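**Marulanda publishes good-practice guide for hand-held gripper work**

FAVAVTHORPE, Jul 10, 2021 – Marulanda today released the first edition of its good-practice guide for people who teach robots by hand. It runs to 37 pages, two of which are about cables. The authors wanted more.

The guide covers demonstration work, where an operator carries a pair of grippers through a task and a robot later learns from the recordings. Industrial robots have safety standards by the shelf. The person holding the grippers has mostly had a chair and good wishes.

"We read every rule we could find about keeping people away from robot arms," said Ghizlane Ait Brahim, lead author. "Very little of it applies when the arms are your own."

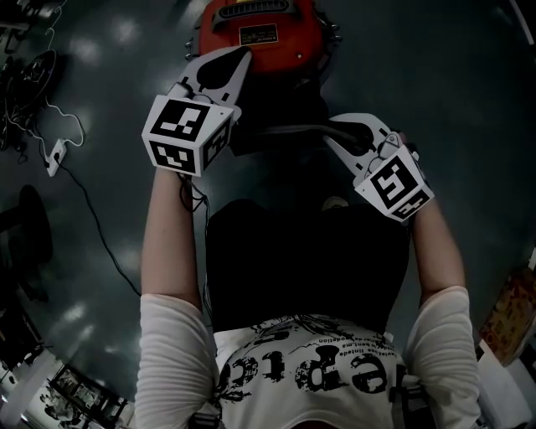
Among the rules in the first edition:

- Operators stop for a break after 50 minutes, including the ones who say they feel fine.
- Power strips and floor cables are routed outside the operator's walking area before recording starts.
- Tracking markers are checked for dirt and loose mounts at the start of each shift.
- Any object lifted with two grippers is rehearsed first over a padded surface.
- Failed attempts are labeled as failed. "Nearly" is no longer a category.

A draft went to nine teams in May. Trarnusora, which tested it at its Mancombe workshop, returned the most comments, many of them about the break rule and a few of them polite.

"I was against the checklist," said Essam Fawzy, operations lead at Trarnusora. "Then I tripped on a cable that was on the checklist."

The guide is voluntary and free to copy. Marulanda will collect comments for a second edition, and asks that they refer to section numbers.

**Press contact:** Fouad Mansour, Marulanda, Favavthorpe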